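Speaker notes, Jirdale Allotment Evening, 5/8/20
Talk: "What the seed packet left out"
Slot is 40 minutes including questions. Talk slowly. Last time Kerstin Hellwig timed me at 22 and then we all had to look at each other.

Slide 1. Title. Say hello, thank Fabrice Vidal for the invitation and for the projector cable. Do not mention the marrow.

Slide 2. The packet
Read the back of the Frerichs packet aloud in a serious voice. "Sow thinly. Thin again. Harvest when ready." Pause. Ask who in the room has ever sown thinly. Wait for the guilty laugh.
Point: packets are written for people with a south-facing plot and no job. We have Stalerstead clay and a wind.

Slide 3. Bitter melons and cucumbers 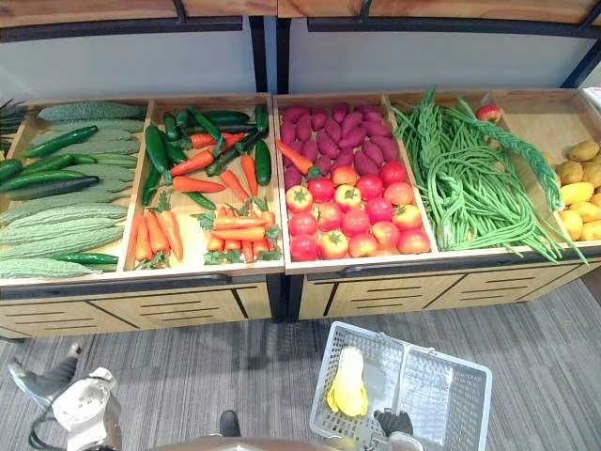

Same family, cucurbits, and the same list of complaints. Cold soil, cold water, cold nights, being moved, being looked at. Start them in deep pots indoors, one seed to a pot, on its edge. Put them out two weeks after you first feel like it.
Tell the story of my first year: nine plants out in a warm spell, frost on the Tuesday, nine small brown strings by Wednesday. Ottmar said it was character building. His were still on the windowsill.

Slide 4. Water
Long soak twice a week beats a sprinkle every evening. The sprinkle is for the gardener. Dig a finger in and show them on the tub of soil (BRING THE TUB).
If Dörte Reinholz brings up her drip system, let her have one minute. It is a good system. It is also 268 feet of hose, and she will tell us about each foot.

Slide 5. Picking
Pick young and pick often. A cucumber left to get huge tells the plant its work is done, and it retires. Go out every other day in July with something to carry them in.

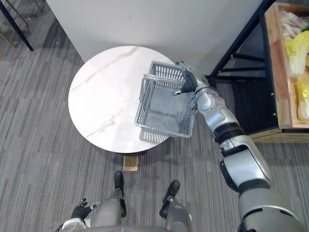
Early morning is best, before the sun has been on them. Use scissors. Pulling takes half the vine with it, and then you stand there holding it like a bad phone call.
Bitter melon: pick green and firm. Once it goes yellow you have waited too long for dinner, though you can save the seed.

Slide 6. Saving seed
Keep this short, it is where I lost them in December. Let one fruit ripen fully, scrape, rinse, dry on a plate, label. LABEL. Show the envelope marked "probably squash."

Questions
Slugs will come up. I have no answer to slugs. Tymofii Vakulenko has several, so point at him and sit down.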